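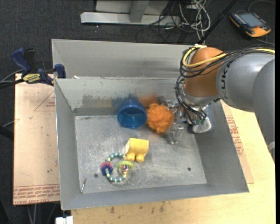

I went into February thinking the arm would eat my whole budget. It didn't! What got me was everything bolted around it — cables, clamps, a gripper that reaches into a bin holding both a ball and a screw. Velimir Angelovski, who runs the picking cell at Ulthorpe, told me to set aside 40 percent for that stuff, and I laughed at him. Then the Drudberg quote came in with over $4,000 in cabling alone.

So now I start with the bin. What's going in it, how big, how shiny? Beathag Mackay at Damiline makes her buyers bring 45 of their own parts before she'll talk price, and I've stolen that idea.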